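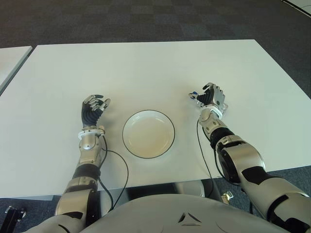 Plato blanco, mesa blanca.

10 de enero de 2026

Clorholm, segundo día. Escribo rápido que a las seis sale el último autobús al puerto y quiero verlo con gente dentro, si es que lleva gente.

He dormido mal. La habitación da al patio de carga del hotel y a las cinco ya estaban con los carros. Habitación 34, apuntado para no volver a pedirla. El resto bien: cama dura, persiana que baja del todo, desayuno hasta las diez y media. En temporada alta cobran el doble por lo mismo, he visto la tarifa en recepción, puesta en un cartelito al lado del timbre.

Mañana entera con lo de la guía. Los de Zillis quieren el capítulo cerrado antes de que acabe el mes y yo todavía tengo la mitad con datos de la edición vieja. La página 74 es un desastre. Pone que el museo marítimo abre todo el año y resulta que cierra de noviembre hasta Semana Santa, he ido hasta allí para encontrarme la verja echada. Veinticinco minutos andando con viento de cara. Pone también que hay consigna en la estación. La quitaron. Hay unas marcas en el suelo donde estaban las taquillas y una máquina de bebidas.

Tranvía: la línea 4 ya no llega al mirador. Se queda en la plaza del mercado y hay que hacer trasbordo a un autobús pequeño, mismo billete, pero hay que volver a validar. No lo he validado la primera vez. Nadie me ha dicho nada, bueno, me lo ha dicho una señora con la mirada.

Mirador. Sola con dos jubilados alemanes y un perro. Vista buena, la de siempre: el estuario, las grúas, al fondo Saltotstead con las chimeneas. En agosto aquí no se cabe, hice cola la otra vez para apoyarme en la barandilla. Hoy he estado un buen rato y me he ido por el frío. Quiero meter un recuadro sobre venir en invierno, pero tengo que ir con cuidado, media ciudad está cerrada y si lo vendo bonito luego escriben a la editorial enfadados. Con razón.

El tema de conversación aquí es la tasa. La he oído en el bar, en la oficina de turismo, en el taxi de ayer. A partir de la primavera los cruceros pagan por cada pasajero que baje y los hoteles también suben. El del taxi encantado, dice que los de crucero no cogen taxis, bajan, se hacen la foto y vuelven a comer al barco. En la oficina de turismo en cambio tono muy neutro, folleto en cuatro idiomas, "contribución del visitante". No me han sabido decir en qué se gasta el dinero. Preguntar otra vez por escrito.

Otra cosa, el número de plazas. Me dieron en la oficina la cifra de 1000 camas nuevas en el centro, entre hoteles y pisos, y no sé desde cuando cuentan. Sin el año no la puedo poner. Mirar también si meten los pisos sin licencia, sospecho que no.

Comida: menú del mercado, sopa de pescado y pan negro. Rica. Puesto del fondo a la izquierda, el que no tiene foto de los platos. Los otros tres tienen la carta en seis idiomas y están vacíos en enero, igual en julio se forran. Cambiar la recomendación de la edición vieja, aquel sitio es ahora una tienda de fundas de móvil.

Por la tarde, barrio de Nyamweya. Esto sí que ha cambiado. Hace seis años vine y eran almacenes y un taller de velas, ahora cafeterías, dos albergues, un hotel de esos con bicicletas en la entrada. El taller de velas sigue, cerrado a esas horas, con las persianas recién pintadas. He contado las maletas que me han adelantado por la acera, mentira, no las he contado, pero se oyen las ruedas en el adoquín y me he acordado de lo que decía la vecina del albergue: que ella ya sabe la hora de los vuelos por el ruido. Para el texto. Pedirle permiso antes si la cito, aunque sea sin nombre.

No sé si poner el barrio como paseo principal o dejarlo de segundo. Si lo pongo primero contribuyo al ruido de las ruedas. Si no lo pongo van igual, está en todos los vídeos. Lo dejo para mañana.

Gastos de hoy, antes de que se me olvide: tranvía (bono de día), café, menú, otro café, postales. El bono sale a cuenta con tres viajes. Guardar el recibo del menú, está en el bolsillo del abrigo con el del taxi.

Llamada de casa a media tarde, todo bien, la caldera otra vez haciendo ruido. Que llamen al técnico, yo desde aquí que voy a hacer.

Pendiente mañana:
- ferri a Saltotstead, el de las nueve, ver si aceptan tarjeta a bordo
- horarios de invierno de la catedral (el cartel de la puerta y la web dicen cosas distintas)
- foto del mapa nuevo de la estación, el mío está viejo
- baños públicos del puerto, abiertos o no
- preguntar por las visitas al faro, si hay que reservar

De Saltotstead me han dicho de todo. En la oficina, que es una excursión de medio día. En el bar, que allí no va nadie como no sea a trabajar. Me apetece más ahora que lo he oído. En la edición vieja le dedicamos dos lineas y una era el horario del ferri.

Las siete y cuarto ya. He vuelto del puerto. El autobús iba con cuatro personas contando al conductor, la calefacción a tope y la radio puesta. Los del paseo, todo cerrado menos una heladería, en enero, con la luz encendida y una chica leyendo detrás del mostrador. He comprado uno de limón por no quedarme mirando. Buenísimo, me he quedado sin dedos. No he apuntado el nombre de la calle. Mirarlo mañana al pasar hacia el ferri.

Poner despertador a las siete y media. Bajar la maleta a recepción antes de desayunar y pedir otra habitación.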